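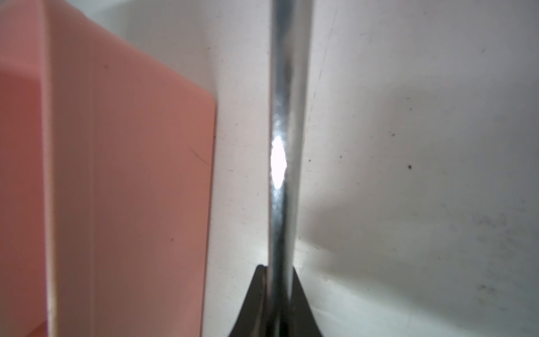
Forngate asks Droken to withdraw its media lock plan

Mar 22, 2022

Forngate, a members' group for people who buy and repair computers, today asked the chip maker Droken to drop the lock it wants in every new drive controller. The lock would refuse to copy any file that carries a publisher's mark.

Droken says the scheme, called Stollum, will end casual copying. We doubt it. The first version was out for 3 weeks in February before a working bypass was posted, and the fix that followed broke backups for up to 400 of our members.

Every drive that can play a file must hold the key to it. Droken has yet to explain how a key sold in a store stays secret from the buyer.

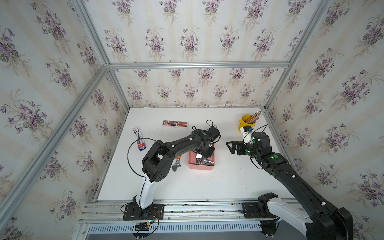 Yuzhen Tian, replying for Droken, said that the backup fault was "a matter of settings" and that a lock does not have to be perfect to be worth having. She gave no figure for copying prevented.

Forngate sent Droken 38 written questions. It has answered 2 – both on the license fee.

"They want a law to protect the lock and they want us to pay for it," said Flynn Tawhiri of Forngate. "I'd like to see it work first."

The questions are free to read at the Forngate office on Manolakis Street.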